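Arkport flea market moving indoors for the winter, art tables and all

ARKPORT - The big flea market is going inside. Starting in November the whole thing packs up from the fairgrounds lot and moves into the old Jullov carpet warehouse on the Flurstead road, and stays there til spring. Same hours as outside, 7 in the morning to 2 in the afternoon. Parking free. Dogs on a leash ok.

Vendors got the news by email late last month. Most had heard already. The lot floods every time it rains hard and last winter the market lost more mornings than it kept, what with ice on the gravel and two tents that went over in the wind. Sellers of books and clothes were the loudest about it. Wet boxes, wet stock, long drive home.

The warehouse has been sitting since the carpet business closed. Plenty of room, high ceiling, two loading doors on the back side, heat that works in the front half and kind of works in the rest. The market has 108 spaces marked out in tape on the floor. Outdoors it was running more than that in July, so there will be a waiting list, and regulars who paid for the full summer get first pick. Everybody else goes in a drawing. Sign up at the market office trailer before the end of October, cash or check, no phone reservations this time.

Space rent goes up 2 dollars a morning. The market says that covers the heat and not much else. Grumbling about it in the coffee line, but less than expected. One longtime seller of hand tools said she'd pay double to not stand in sleet again. A man two tables down said he would not, and he's going to sit out til April.

Food moves too, partly. The Hà noodle cart will set up just inside the main door, soup and the pork rolls, same prices. The kettle corn stays outside under the awning on account of the smoke. No fryers anywhere in the building, fire marshal's rule, so the donut people are out for now and looking at a spot across the road.

What's different this year is the back wall. The warehouse has a long run of plain white wall and the market is handing it over to art. Paintings, prints, framed photos, quilts if they come with their own rod. Summer sellers mostly leaned the pictures against table legs or laid them out on a blanket, and a good gust took care of the rest.
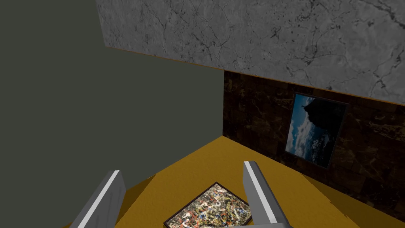 Wall space rents by the foot and a seller can take as little as four feet. Hooks are provided, bring your own wire. Nothing over forty pounds. Work has to be the seller's own or come from an estate the seller is handling, and the tag has to say which. That last part is new and came out of a mess in August, when a customer paid good money for a "local original" and then found the same one hanging in a motel in the next county. She got her money back. The seller has not been back.

Prices at the art tables ran all over the place this summer. Small watercolors for the cost of lunch. Frames with nothing in them going for more than frames with something in them. The loud stuff sells, one dealer said, people want color over the couch, and he can't keep barn scenes moving at any price. A woman across the aisle sells nothing but barn scenes and says she had her best year.

Buyers from out of town have been part of it. The market figures a good Saturday-size crowd at 4000 people in peak season and expects well under that in the cold. The warehouse has a posted limit of 1268 inside at one time, vendors included, and door staff will hold the line if it gets there. Not likely in January. Might happen the first morning, and in the run up to Christmas.

Some things to know before you go. Main door is on the road side, use that one. Back doors are for vendors loading in, from 5 am, and cars left back there after 6:45 get towed. Restrooms are at the north end, one set, so expect to wait. There's an ATM being put in by the office but dont count on it the first week. Strollers fine, wagons fine, bikes stay outside at the rack. No live animals for sale indoors, and that goes for the chicks and rabbits too, which will be back in the lot come spring.

The bus from Flurstead stops at the feed store, a five minute walk. There's no sidewalk for the last stretch and the shoulder is narrow. The town says it has asked the county for a temporary stop closer in and is waiting to hear.

Neighbors on the road had questions at the meeting earlier this month, traffic mostly, and headlights at five in the morning. The market agreed to keep vendor trucks off the east driveway and to shut off the outside speaker. No music before nine. The permit runs thru the end of March and can be renewed if theres no trouble.

Anyone wanting wall space should bring one sample piece to the trailer, along with the form. Forms are in the box by the door. If the box is empty knock.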